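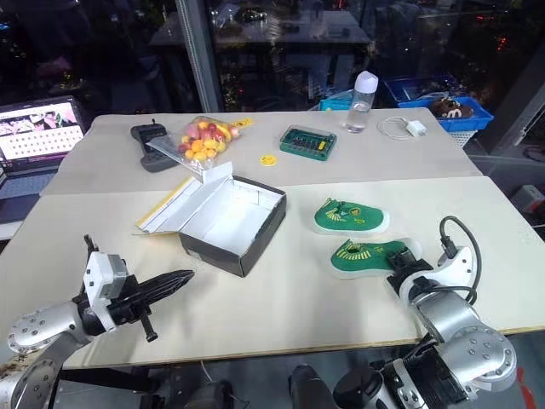 落地窗下沿早晨结露，加湿器关了也没完全消失，是玻璃问题还是室内湿度问题？

办公室在Hullus大厦三层，北向，整面落地玻璃，断桥铝框，双层中空。入冬以后每天早晨玻璃下沿都有一条水带，水带上缘到框料的高度量得110毫米，四角略高，中部略低。水顺着密封胶条流到下框槽里，地面靠窗一侧的收边条已经鼓起来了。

已知条件如下。

供暖是地沟式散热器，型号Vanix，中心线距玻璃内表面582毫米。集中供暖，楼里夜间降温运行，早晨七点恢复。七点前读到的室温是14度，同一时刻用红外测温枪打玻璃下沿，读数8度。室外零下6度。白天室温21度，相对湿度50%，湿度读数来自一只Ronus的电子温湿度计，放在房间中间的柜子上。

室内有一台Li牌超声波加湿器，一月份一直在用，二月起停用。停用以后水带变窄，但没有消失。窗帘是落地的厚布帘，下班时拉上。

物业来看过一次，说法是“中空玻璃漏气了，要换”。报价不低，而且换玻璃要从外面上吊篮，得等天暖。想先弄清楚到底是不是玻璃失效。另外想问，如果不换玻璃，湿度控制到多少可以不结露。

北窗三层
二月 早上8点发帖

Mervin Fortin

先说结论：按给出的数据，看不出中空玻璃失效，主要是夜间降温和窗帘造成的。下面是依据。

一、中空失效的判断方法。中空玻璃密封失效后，水汽进入两片玻璃之间，干燥剂饱和，结露或起雾出现在空腔内侧，从室内用布擦不掉。你的水在室内表面，能流到下框槽里，与空腔是否漏气不是同一个现象。填充惰性气体的中空玻璃在密封尚好时也会缓慢漏失气体，传热系数会上升一点，但单凭这一条不会突然出现一条水带。请在早晨先把室内面擦干，再从侧面打手电看空腔里有没有雾或者干涸后的水渍环。没有的话，物业的说法缺少依据。

二、露点核算。21度时饱和水蒸气分压约2.49千帕，相对湿度50%，实际分压1.24千帕，对应露点10.2度。你测得的玻璃下沿是8度，低于露点，必然结露。如果夜间没有换气，也没有明显的水汽散失，室温降到14度时，同样的水汽量对应的相对湿度是78%。也就是说，白天那只温湿度计显示50%，容易让人觉得不潮，到了后半夜同一屋空气已经很湿了。看湿度要看露点或者绝对含湿量，不同温度下的相对湿度不能直接比。

三、湿度上限。玻璃下沿8度，对应饱和分压1.07千帕。换算到21度，相对湿度为43%；换算到14度，为67%。白天下班前把相对湿度压到43%以下，夜间没有新增湿源，理论上下沿不结露。考虑到测量误差，建议按40%控制。

四、温度因子。用室内表面温度减室外温度，除以室内温度减室外温度，得 (8+6)/(14+6)=0.70。对于中空玻璃下边缘，这个数值属于普通水平。间隔条如果是铝的，边缘一圈就是热桥，冷的位置必然集中在玻璃周边，四角又比直边更冷，你描述的“四角略高，中部略低”与此相符。如果是整块玻璃性能差，水会铺满大半面，不会只有一条窄带。

五、夜间温度的影响。假定温度因子不变，夜间室温由14度提高到18度，下沿温度为 -6+0.70×24=10.8度，高于10.2度的露点，结露基本停止，余量很小。所以最省钱的做法是和物业谈夜间供水温度，或者在房间内给Vanix的阀头换一种不随夜间模式关小的设定。集中降温是楼里统一控制供水温度的话，阀头全开也补不回来，这一点要先确认。

六、窗帘。厚布帘拉到地面，帘后的空气与房间隔开，散热器又在582毫米以外。如果帘子垂在散热器和玻璃之间，热气流全部升在房间一侧，玻璃得不到加热。布料挡热但不挡水汽，水汽照样扩散到玻璃表面。这种情况下玻璃表面温度会明显低于不拉窗帘的时候，上面算出来的0.70可能已经包含了窗帘的影响。建议做一次对照：同样的夜间室外温度，一晚拉上，一晚不拉，早晨七点前测同一点。只改这一个变量。

七、测温枪。红外测温枪对着玻璃测的是玻璃表面，长波红外透不过普通玻璃，这一点不用担心。但发射率要设对，普通浮法玻璃取0.84左右，很多便宜的枪固定在0.95，读数会混进一部分室内物体的反射，偏高。另外，玻璃上已经有水膜时，测到的是水膜表面温度，发射率接近0.95，反而较准。要更可靠，用热电偶，铝箔胶带贴在下沿，等十分钟再读。

处理顺序建议：先查空腔，再做窗帘对照，再控湿度，最后谈夜间温度。做完仍然结露，再考虑边部。换玻璃时要求暖边间隔条，只换同规格铝条中空的话，改善有限。

老郑装窗

干这行的说两句。不用算那么多，断桥铝的窗下面有水很常见，十家有六家这样。早上开窗十分钟，水就没了。

下框槽里应该有排水孔，你看看是不是被胶糊住了。不过那个孔是排外面雨水的，里面的水不一定走得到。收边条鼓是泡的，撬下来晒干重新打胶，打中性的，别打酸性的。

加湿器停了就对了。换玻璃的事我建议换，新的总比旧的好，换三玻两腔。

回复 老郑装窗：
开窗能降湿，但最好在下班前开，露点先降下来，夜里就不会结。早晨开是水已经在玻璃上了再去吹干，收边条照样泡一夜。三玻两腔要先看框料的槽口宽度和五金承重，原框未必放得下，加重以后开启扇会下垂。
Mervin Fortin

屋面与墙

补充几点前面没有涉及的。

湿度计的误差。普通电子温湿度计标称误差一般在正负3%到5%相对湿度之间，用久了还会漂移。楼主的判断区间是43%到50%，差7个百分点，和仪器误差是同一个量级。建议做一次饱和食盐水校验：瓶盖里放食盐，加少量水成湿泥状，和温湿度计一起封进密封盒，室温下静置八小时以上，读数应为75%。偏多少，以后读数就修正多少。Ronus那类电子表有的带校正功能，有的没有，没有就在背面贴张纸条记下修正值。不要让盐水碰到传感器。

湿度计的位置。放在房间中间的柜子上，测的是房间平均状态。窗帘后面应当另放一只，记录一整夜。带记录功能的最好，没有的话早晨七点前读一次最低最高值也行。两处换算成露点，如果接近，说明帘后空气与房间连通良好，问题只在表面温度；如果帘后露点更低，通常说明水汽已经在玻璃上凝掉了一部分，这时不要误以为帘后更干燥、更安全。

湿源。加湿器停了还有水，先看别的湿源。办公室里常见的有绿植、水族箱、湿拖过的地面、没有盖的饮水机接水盘、人本身。人静坐时每小时散湿几十克，人多、门窗紧闭的会议室一下午可以把露点抬高两三度。下班前通风的意义就在这里。室外零下6度的空气，即使接近饱和，加热到21度以后相对湿度也只有百分之十几，所以冬季换气的除湿效率很高，全开十分钟比开一条缝开半天好，墙体和家具来不及变冷，室温恢复也快。

空气渗漏。除了导热，还有一种可能是下框密封胶条收缩，冷风从转角处进来，局部吹冷玻璃边缘。检查方法是有风的天气拿一条薄纸巾贴着胶条慢慢移动，转角处停久一点。固定扇一般没有这个问题，开启扇常有。如果纸巾摆动，换胶条的费用远低于换玻璃。胶条要按原断面买，宽了关不严，窄了等于没换。

框料。水出现在玻璃下沿还是出现在铝框表面，要分开记录。只在玻璃上，是间隔条的问题；框上也有，要看隔热条是否连续，安装时框与洞口之间的发泡是否填满。后者在落地窗下部尤其容易缺，工人蹲着打胶不方便，地面找平层又挡着。拆收边条时正好看一眼，顺手拍下来，和物业谈的时候比口头描述有用。

关于收边条，干透之前不要封回去。下面的找平层如果含水，封上以后会发霉，表面看不出来。可以用塑料膜四边粘牢贴一夜，早晨看膜内侧有没有水珠，有就继续晾。

最后，关于14度这个室温。夜间降得这么低，早晨恢复供暖时，空气升温快，玻璃边缘和框升温慢，上班后第一个小时有人进来散湿，结露还会加重一阵。楼主如果观察到水带在九点前后最宽，不必奇怪，记录时把时间写上。

北窗三层

谢谢各位。早上看过空腔，擦干室内面以后打手电，没有雾，也没有水渍环。窗帘确实垂在散热器和玻璃之间。昨晚没拉，今早七点前测同一点，室外温度差不多，水带还在，但窄了很多，只剩四角连着一小段。

温湿度计在做盐水校验，盒子封着，读数晚上再看。夜间供水温度问了物业，答复是整栋统一，单户调不了。目前打算按下班前通风加不拉窗帘执行到停暖，换玻璃的报价先不签。转角的胶条等有风的时候再试。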